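Shipping shoes without the boxes - does it cost me sales?
Posted in Selling & Shipping

Droltiron
I clear out end-of-season slides and sandals from my garage in Worercombe. Just got 164 pairs, no boxes, from a shop that closed in May. Boxes would eat most of my profit, and my wife would like to see the garage floor again before she retires. Do buyers care, or can I use poly mailers?

Kılıçarslan
Mailers are fine for slides. I've sold over 2,000 pairs that way and had 2 complaints, one of them from a man who had ordered a lamp.

What matters is pairing. Sort by size before you list anything, and keep lefts with rights. 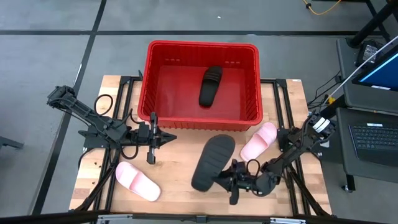
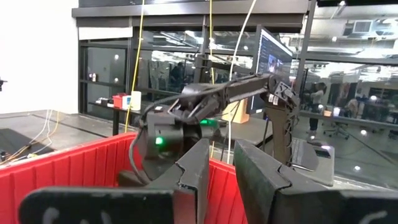

Put a rubber band around each pair, soles out, and write the size on a scrap of masking tape. Leather is another story - it creases, and people who buy leather notice. Box those and raise the price. Say "no box" in the title too, as the description is a place buyers go only after they've paid.

Vivell
depends on the shoe. i always ask for a box but i keep screws in them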